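4. Data and coding

4.1 The files

Case files came from two lower courts, Zeltbridge and Travora. Both hear misdemeanors, traffic matters, small civil claims. Both moved to the Prekex case system in the same March, so the docket entries look alike on paper. They are not alike in practice, more on that below.

We pulled 1431 files. Of these 1380 could be coded. The rest had no readable continuance entry at all, or the entry was there but the next date was blank, or the file had been sent up to the higher court and only the cover sheet came back. We did not try to rebuild those. A case counts once, even where it has several defendants, and is filed under the first name on the charge sheet. This probably understates the delay in joint cases, where one lawyer's absence moves everyone's date.

What we want out of each file is simple. When was the hearing put off, who asked, what reason was written down, and how long until the next one. Getting it was less simple.

4.2 What a continuance entry looks like

Entries are typed by the clerk during the session, mostly in the few seconds between one case and the next. Typical entry: "Cont. Def. counsel n/a. Bond as before." Or just "Cont." In Travora the clerk must choose a reason from a menu before the screen will close, and the menu starts with "Other". So there is a lot of Other. In Zeltbridge the reason is free text and may be left empty. Neither is good for us. Menu gives a reason for every case but a lazy one, free text gives fewer reasons but better ones when they are there.

We therefor read the judge's handwritten note as well, wherever the note had been scanned. If the note and the typed entry disagree we take the note. Where the note only says "as discussed" we take the typed entry. Where neither says anything the case is coded "no reason given" and kept in. Dropping them would make both courts look more orderly than they are.

4.3 Reason codes

We ended up with 11 codes. First draft had more and the coders could not keep them apart, especially "witness not served" from "witness served but absent". Those are different problems (one is the process server, one is the witness) and we wanted to keep them separate, but the files just don't support it. Merged into "witness missing". Same with the various kinds of unready prosecutor: lab report not back, file not in the room, new prosecutor assigned that morning. All "state not ready".

"Defense not ready" is kept apart from "defense counsel absent". Here the files do support it, clerks in both courts write down an absent lawyer almost without fail. Possibly to protect themselves.

Interpreter problems get their own code. Small group but the delays are long, and lumping them under "Other" would bury them.

"Court" covers a sick judge, a full docket, a power cut, a locked building. In Travora the power cuts are entered as Other with a remark. Easy to find, the remark is always the same word.

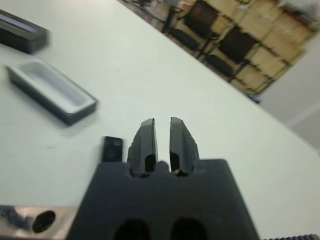
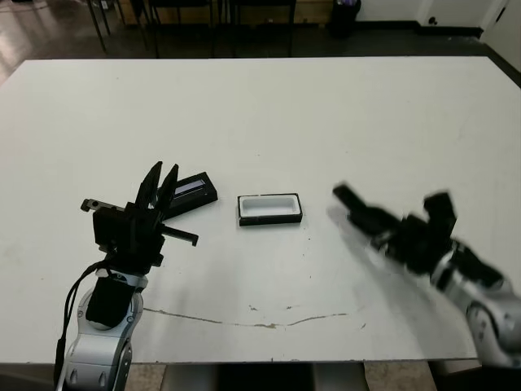 Figure 3. First image: gripper, two fingers slightly apart. Second image: white table with two robot arms.

4.4 Who asked

The asking party is recorded separately from the reason. They often don't match. A continuance for a missing state witness may be requested by the defense, who would like that witness cross examined and not read into the record. A prosecutor may ask for time on behalf of a defense lawyer who called in from another courthouse. Earlier work on delay tends to treat the asking party as the one responsible, and we think that is a mistake, at least in courts this small where the same handful of lawyers appear against each other all week and do each other favors.

Codes: state, defense, both, judge on own motion, unclear. "Both" is used only where the entry says so or the note says "by agreement". Silence from the other side isn't agreement. There was some argument among us over this one and a looser rule was tried first; it pushed up "both" in Zeltbridge and left Travora where it was, which told us more about clerks than about lawyers.

4.5 Length of delay

Counted in court days, from the hearing that did not go ahead to the next listed date. Holidays and the summer recess are out. If the next date was itself moved by letter before anyone came to court, we use the later date and treat it as one delay. This matters for Zeltbridge, which moves dates by letter often. Treating each letter as its own continuance would double the count for some cases and nothing had happened in court.

Defendants held before trial are flagged. Their next dates are supposed to be short. We take custody status from the bond line on the day of the continuance and not from the jail list, which lags. Someone bonded out in the afternoon still shows as held until the list is redone.

4.6 Checking the coding

Two coders read 20 files together at the start, out loud, disagreeing as they went. Not a reliability test, just training, and those files were recoded later from scratch. After that each file was read by one coder and a share of them by a second who did not see the first one's sheet. Disagreements went to the author. Most were about "Other" in Travora, as expected. A few about handwriting.

Agreement was best on asking party and length, worse on reason. Where reason is used as an outcome in section 5 the results are given with and without the "Other" cases. They move a little. The direction holds.

4.7 Limits

Two courts, one case system, one legal culture. The Yusof annex, where overflow hearings are sometimes held, keeps its own paper book, and we had no access to it. Cases sent there show as continued in Prekex with the reason "Court" even if the hearing did go ahead down the road the same day. We removed the ones we could spot, usually because a sentence or dismissal shows up on the date of the supposed continuance. There will be more that we missed.

Also no view of what happens outside the record. Hallway deals, a phone call to the clerk the night before. A lawyer who knows the hearing won't go ahead may tell the client to stay home, and then the file says defendant absent, and a warrant may follow or may not, depending on the judge. We have the file. We code what the file says.

Last thing, the menu in Travora was reordered partway through the period. "Other" stayed on top but "State not ready" moved down the list and its use drops right after. Nothing else changed that we know of. We add a marker for entries made after the reorder and carry it through all of the models below.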